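Tenholm Manipulation Project: Frequently Asked Questions

This page is for students who have signed up, or are thinking of signing up, for the manipulation project at Tenholm. It is kept by Selina Bühler, who runs the project. Questions that are missing can be sent to her by email or raised at the start of a session.

General

What does the project do?

Students record short desk tasks with hand-held grippers, clean up the recordings, and train a policy on them. The policy is then run on the arm in the main lab at the end of the term. Most of the term goes into the first two steps.

Do I need to have taken the robotics course?

No. You need to be able to run a Python script from a terminal and read an error message. The training code is provided. Students who have taken the course usually join the training group, but this is not a rule.

How many people are in a group?

Three or four. There are 13 places in total, set by the number of desks and grippers. If the list is full you can still attend the March review.

How much time does it take?

One session per week from 4 p.m. to 7 p.m., plus a few hours of your own time in the weeks when labels are due. Recording cannot be done at home.

Do I get credit?

Yes, if you hand in the log, the labels and a four-page report. Attendance alone does not count. Partial credit is not offered.

Recording

Which tasks are recorded this term?

There are two task families. The stationery family covers picking up, moving and sorting small desk items such as pencils and erasers. The container family covers approaching, nudging and placing clear plastic containers. Each group records both. The task sheet gives the start layout and the end condition for every task, and the sheet decides if there is any doubt.

Why start with a pencil and an eraser?

They fail in different ways. A pencil is thin, it rolls, and the jaws have to come down nearly to the table to get hold of it. An eraser is short and high-friction, and it turns if it is gripped off center. If your group can produce clean recordings of both, the remaining stationery tasks are easy by comparison. 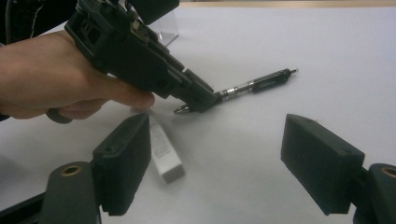

Mechanical pencil and eraser on the white tabletop, stationery family.

Can I use my own pencil?

Yes, for the stationery family. Variation between groups is wanted. Write the type in the log and keep the same one for the whole block. Do not swap items in the middle of a block, even if the new one looks identical to you.

How should I hold the gripper?

However you can hold it steadily for a full block. Keep your free hand away from the objects once recording has started. If you have to touch an object, stop, reset the layout and start a new episode.

How fast should I move?

Slower than feels natural. Sudden starts blur the image and the tracker can lose its position. Take around 7 seconds from the start pose to first contact. After contact, move at whatever speed the object allows.

What counts as one episode?

From the start pose to the end condition on the task sheet. If the end condition is not reached, the episode is still kept and marked "fail" in the log. Failed episodes are used to check the labels. Deleting them without a note has caused more trouble than any other habit.

What is the difference between Basavard and Trummer?

They are the two programs you will use. Basavard records and writes the raw files. Trummer opens the raw files for trimming and labeling. Basavard will not open a file once Trummer has it locked, so close Trummer before a session.

Clear containers

Why are clear containers a separate family?

The depth estimate is poor on clear plastic. It often returns the table surface behind the wall, or nothing. The policy therefore has to rely on rims, seams and highlights in the color image, and these shift as the view changes. Containers with an inner divider are harder again, as the divider adds edges that look much like the outer ones.

From which side do I approach?

Use the side given on the task sheet. Where the sheet says "free," approach a rounded corner with the jaws nearly closed, hold just short of the wall, and open only after the hold. The hold gives the labeling group a clean point at which to cut. 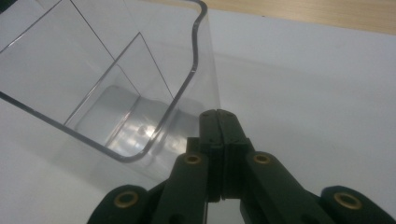
The length of the hold is up to you, but it should be the same across a block. Groups that vary it end up with labels that cannot be compared, and the alignment script will reject the block.

Should I wipe the container between episodes?

Between blocks only. Fingerprints change the highlights, and a container that is wiped at random points gives you two sets of images under one label. Use the cloth in the drawer and no cleaning fluid.

May I change the lighting?

No. Leave the ceiling lights on and the desk lamps off. If a tube fails, write it in the log and carry on.

Labels and training

How many episodes are needed?

Each group delivers 106 accepted episodes per task family. An episode is accepted when two people from another group have checked the label. The shared set stood at 1,837 episodes at the last count, including those from earlier terms.

Can we use the older episodes?

For training, yes. For the report, results on your own episodes must be given separately. Older container episodes used a different hold rule and carry the tag "old_hold." Filter them out before you train on the container family.

Where does training run?

On Prandex, the shared machine. Book a slot on the sheet. One job per group at a time. Jobs with no booking are stopped without warning, and checkpoints are not kept for them.

Our policy works on pencils and misses erasers. What should we check?

First check the balance of the set. Then check the trim points, as a late cut removes the approach and leaves the policy with nothing to learn it from. Change the network last.

Equipment

The jaws do not close evenly. Can I fix this myself?

Check the screws on the jaws first. You may tighten them by hand with the small driver. Do not press out the bushings or take the linkage apart. If the jaws are still uneven, tag the gripper and take a spare.

Do I have to calibrate every time?

At the start of each session, and again after any drop, including short ones. A block recorded after a drop with no calibration is not accepted.

Where do the logs go?

In the group folder, one file per block, before you leave the room. Use the template. Logs in any other format are sent back.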